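We use cookies to remember your settings and count visits. Accept / Manage choices

November
By Jeanie Aitken

Coloured trays and brown paper: sorting the fruit at Larnlow

I'd been meaning to write up the Sunday fruit table for ages, and then this week three separate people stopped me outside the chemist to ask when it was moving (it's moving!), so here we go.

From next Sunday the fruit table at Larnlow goes into the long room at the back, where the light is better and you don't have to squeeze past the coats. Doors open at ten in the morning, same as ever, and we pack up at noon. Bring a bag. Bring two if you're collecting for a neighbour, and tell whoever is on the door so we can tick you both off together.

For anyone new, the table started two winters ago when Sarau, the greengrocer on the corner, rang up on a Saturday night with more bananas than she could shift. We took the lot, borrowed a table and gave them away in one morning. Now we handle about 800 pieces of fruit in a good month, mostly bananas and apples, with pears when we can get them and once, memorably, a whole crate of quinces that I ended up turning into jelly until gone midnight.

The big change this autumn is the trays. We used to tip everything out in a heap and let people rummage, and you can imagine the state of the pears by half past eleven. So now we've got plastic trays in different colours, and a big sheet of brown paper goes down underneath before anything else comes out. I love the brown paper. It comes off a roll from Cao, the packaging place by the station, 60 metres for less than I spend on a takeaway, and at the end of the morning you fold it in on itself with all the bits of stalk inside and the table's clean. Lovely!
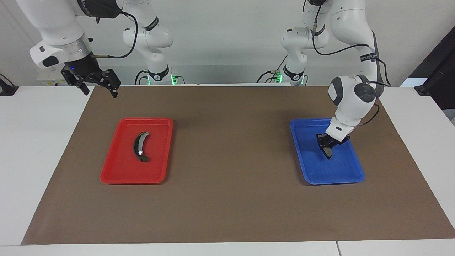 A single banana in the red tray, with the blue tray alongside on the brown paper.

Red is for fruit to eat today or tomorrow, blue is for anything that will sit happily in a bowl until the weekend. I did worry people would find it fussy, but the little ones have taken to it and are far stricter than I am. I was told off last week for putting a spotty banana in the blue one. Fair enough, it was very spotty.

Anything too far gone for the red tray goes in the bucket by the back door and then up to the Skunoma allotments for the compost. They've asked me to say please peel the stickers off first. They find them in the beds for years afterwards, apparently, still bright as anything.

We've also had a bit of good news on the money side. The autumn raffle brought in £200, which will pay for a few more trays and a proper trolley, so no more carrying crates down the passage with somebody walking backwards in front shouting about the step. I'd like green trays for the veg, if we ever do veg. Opinions differ on the veg and I'm keeping out of it until after Christmas.

If you've got an apple tree and you're sick of the sight of it, bring the windfalls along by half past nine, bruises and all, and leave them just inside the door. We can't take anything already cut or peeled, or jars without a label. Egg boxes are very welcome too, the cardboard sort, as they're perfect for plums.

See you on Sunday. The kettle goes on at quarter to ten.

Recent items
Skunoma allotments: two half plots free
Larnlow hall roof fund passes £2000
Lost: one grey glove, left hand
Carol singing, who's in?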